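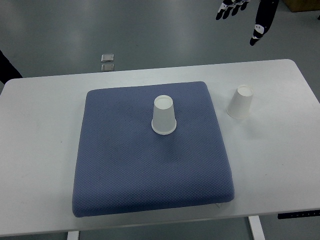
Seat cushion went flat after a few months, can I save it?

posted by plutlow_kitchen

Hi all! I've got four foam cushions on my kitchen bench and the one I always sit on has gone totally flat in the middle (the other three are still nice and puffy). I paid 43 dollars for the set in February, so I'd love to fix it and not buy more. The cover unzips and there's one solid block of foam inside. Would the dryer help? Or do I have to get new foam?

tuesdaystitcher

Please don't put the foam in the dryer, I melted one that way and the smell hung around for days! I'd take the cover off, flip the block over and leave it out overnight so it can relax. If it's still sunken in the morning, wrap it in a layer of polyester batting before you zip it back up. I did my whole porch set like this and they feel great, maybe a bit too fat at the corners. Oh, and rotate them! I swap mine whenever I vacuum.

Botia

just get new foam. mine was 14 bucks cut to size

sam_in_setodau

Batting is fine for a small dip, but if you can feel the bench through it the foam is done. Ask for high density when you buy. Measure the old block and not the cover, mine came out 13 inches when the cover was way bigger, and I cut the new piece wrong the first time. An electric carving knife works really well for trimming, by the way.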